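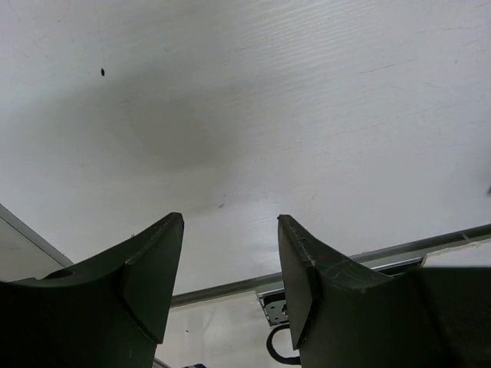
White surface, Grorkham

Trade > Coatings > Interviews
Last updated: January
Print this page | E-mail this page

Why white gloss turns yellow

The technical manager at Calero has spent most of a working life on interior trim paints, and most of the complaints that reach the Grorkham laboratory concern one fault. A door or skirting board is painted white, looks right at handover, and is visibly cream a year later.

"People assume the pigment has changed," the manager says. "Titanium dioxide does not change colour in a hallway. It is the binder that yellows, and what you see is white pigment through a yellow film."

Traditional solvent-borne gloss is based on alkyd resin, made in part from vegetable oils. The oils dry by taking up oxygen from the air, and that reaction continues slowly long after the paint is hard to the touch. Some of its products are coloured. Linseed oil, with its high linolenic acid content, is the worst of the common ones. Soya and sunflower yellow less and dry more slowly, so the formulator gives something up either way.

Daylight bleaches the coloured compounds, and for this reason the fault turns up behind pictures, inside cupboards and on the backs of doors that are kept open. The laboratory reproduces it by placing coated panels in a dark cabinet.

"We run them at 60 degrees and read the colour every week. By week 4 you can rank a set of resins. You can't turn that into years on a landing in somebody's house, and I get asked to do it constantly."

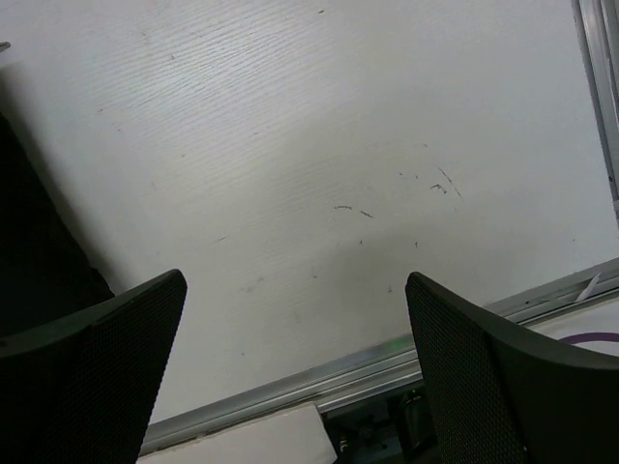 Ammonia makes matters worse. It is given off by some cleaning products and, in small amounts, by some water-based wall paints as they dry. Decorators who gloss the woodwork and then emulsion the walls in the same closed room can see a change overnight. The manager's advice is to finish the walls first, leave the windows open for 2 days, and then do the trim.

Does water-based trim paint solve the problem? In colour terms, largely. A pure acrylic binder has none of the unsaturated oil that causes the trouble. The objections are to handling: a short wet edge, lower gloss, and a film that stays soft enough for doors to stick to their stops in warm weather.

Calero's answer is Virel, a water-borne hybrid in which an alkyd emulsion is blended with acrylic. The manager is careful about the claims made for it.

"It yellows. It yellows less than the solvent product, but there is alkyd in it and alkyd does what alkyd does. I asked for the word 'non-yellowing' to come off the tin and it came off."

Vashisht, which distributes the range to trade counters, had wanted to keep the word. The label now says "improved whiteness", a phrase the manager describes as accurate and not much use. 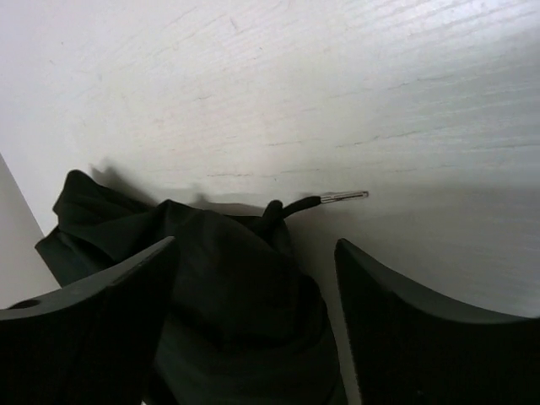

Preparation accounts for a good part of the remaining complaints. Knots in softwood bleed resin through any white coating if they are not sealed, and the brown ring that results is often reported as yellowing. Old nicotine behaves in a similar way under water-based paint. Both need a stain-blocking primer. A further topcoat hides the mark for a while and it then returns.

Over existing yellowed gloss, the manager recommends washing with sugar soap, rinsing, abrading to a uniform matt, and priming before 2 finish coats. Most failures of adhesion seen at Grorkham are on old gloss that was wiped over and not abraded.

"If the sheet says 3 hours between coats, that is at normal room temperature with some air moving. In an unheated house in winter, leave it until the next day."

On touching up, the view is blunt. New white will not match aged white, whatever the tin says, and a patch on a panelled door will show from across the room. The whole face should be recoated up to a natural break such as the edge of a stile.

Work on the next version of the resin is in progress and concerns the drier. Cobalt, long the standard, is being replaced across the trade on health grounds. Manganese is effective but brown, and it shifts a white at the point of manufacture. Iron complexes work at very low doses, and the panels containing them are in the cabinet now.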